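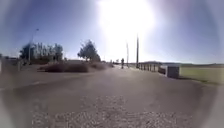

Carers & Family > Hospital discharge, home help, respite

Dad coming home after hip op, mum can't lift him. what do we organise first??

kesen_kate
Posted April 29, 2018
Sorry in advance, typing this in the hospital carpark. Dad (81) broke his hip, they want him out Thursday. Mum is 78 and about half his size. Two steps at the front, bath with a shower over it, toilet down the hall. I live 200 km away and have 5 days of carer's leave left. Brother is overseas. The discharge planner gave me a folder and a smile. What do I do first?

tteo
OT visit. Before he leaves, not after. Ask for it in writing if they fob you off.
Teófilo Taipe (yes real name, I'm old)

bluegum28
Seconding the OT. Also hire, don't buy. Over-toilet frame, shower chair, a proper high chair with arms. We bought the lot for my aunt and it's all still in the garage.

Lemieux_Z
Going to disagree with the above a bit. Hire is fine for a bed. For a shower chair you'll pay the price of one in no time. Buy the cheap stuff second hand, check the rubber feet.

bluegum28
Depends how long tho. Six weeks, hire. And who's got time to go driving round looking at rubber feet the week dad comes home

Lemieux_Z
Fair. Depends on the hire place too. Ours charged delivery both ways.

kesen_kate
Ok OT asked for. Ward said "should be" Tuesday. Bath is my big worry, can't see him getting a leg over that.

tteo
He won't, not for a while. Transfer bench, or a wash at the basin. Plenty of people manage on basin washes for weeks. Let the OT choose, some baths are the wrong shape for a bench.

marg_ots
Different angle. Who is looking after your mum? I did the nights with my husband and ended up in emergency myself. Get somebody for the nights the first week, even if it's only a cousin on the couch. Food can be toast.

kesen_kate
She says she's fine. She always says she's fine

marg_ots
Yes so did I.

Lemieux_Z
Then don't ask her, just book it. My sister rang round and had three people rostered before Mum knew. Mum was furious for one day.

bluegum28
Wouldn't do that to mine. She'd have sent them home at the gate. Tell her it's so YOU can sleep, that worked on my mother.

Lemieux_Z
Also true lol. You know her, we don't.

tteo
Medication list. One sheet, on the fridge, copy in your bag. Ask the hospital pharmacist to go thru it with you and mum together. Dad came home with 17 boxes and two of them were the same tablet with differnt names.

kesen_kate
Oh god. Ok. Writing that down.

marg_ots
And ask who to ring on a weekend. Actual number, not the switchboard.

kesen_kate
Update. OT came, was lovely, said no to the bath and yes to a frame and chair, hiring both (sorry Zac). Rail for the front steps can't be done till June so he's stopping on the one level once he's in. Cousin doing first four nights. Mum not speaking to me but she made up the spare bed for him.

Lemieux_Z
No offence taken. Check the feet anyway

bluegum28
Good on you Kate. Did they say anything about physio at home or do you have to drive him in?

kesen_kate
Home, twice a week, first one Monday I think. Will ring and check tmrw.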